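Keyhole Slots, Paper Templates and Other Picture-Hanging Advice, Tested Against My Own Walls

Filed under: Walls & Shelves, Small Repairs
6 min read

I have read a lot of tips for hanging small boards and picture frames, and I don't believe half of them. Most are written by people who hung one thing once, on a new wall, with a friend holding the other end. My walls are old plaster, and I own 18 holes I didn't need. What follows is what I still bother with.

Start with the slots. A keyhole slot has a round end that goes over the screw head and a narrow channel that the shank slides along. The weight should sit at the narrow end, so the round end goes at the bottom when the board is on the wall. Sounds obvious. I have still hung a board the other way up and had it drop off the first time a door slammed. Check before you measure, not after.

Boards with slots running in two directions are sold as hanging "either way." Maybe. You can hang them tall or wide, but only the slots that point up and down in the position you pick will carry anything. A sideways slot is asking the board to slide off. Ignore it, and don't let a sheet of instructions talk you into a screw for it.

Do the planning on a table. I used to hold the thing against the wall with one hand and a pencil in the other, and I would call that the worst method going. Lay a big sheet of white paper down first. It saves the finish from grit, and dark slots are easier to line up when there isn't a busy wood grain around them. 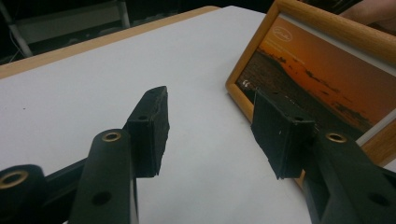
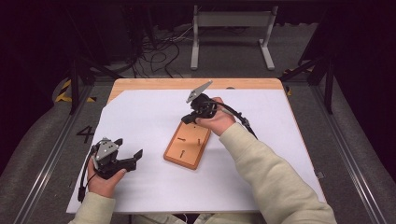
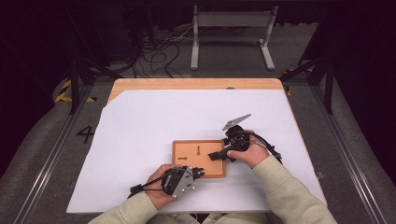
Now the template. The popular trick is to rub a pencil over paper laid on the back of the board. It works on crisp slots and makes a gray smudge of anything with a rounded edge. I prefer to cut the paper to the exact outline of the board, poke through at the narrow end of each slot I plan to use, and write TOP on it in big letters. Remember that the back is a mirror image of the front. If the slots aren't centered, flip the template before you tape it to the wall.

Tape the template up, put a level on its top edge, and make your pencil marks through the holes. Then take it down and measure between the marks again. Paper creeps. A small error over two screws gives you a tilt you will see from the couch every night.

The toothpaste trick, where you dab some on the hanger and press it to the wall? I tried it twice. It slid down the paint and I spent longer wiping than measuring.

Screw heads matter more than the drill does. Leave the head out just far enough to slip behind the slot – too far and the board rattles, too close and it won't go on at all. Try the screw in the slot by hand first. I bought a packet of Nirnex hanging screws for this and the heads wouldn't fit my slots, so I can't tell you if they're any good.

As for picture frames, stand one up on the table and look at it side-on before choosing hardware. Some lean, some rock, and a warped one will never lie flat whatever you put behind it. Felt dots on the lower corners help a little. They won't fix a twist.

COMMENTS

caron_st_rental: Agree on the toothpaste. Masking tape across the back, poke the holes, peel it off and stick it on the wall. No template needed.

plumbline400: Tape stretches though. I was off by enough to notice.

Dusty Level: What do you do for plaster that crumbles as soon as the drill touches it? Mine comes out like sugar.

plumbline400: Smaller bit first, no hammer setting, go slow. Then a proper anchor.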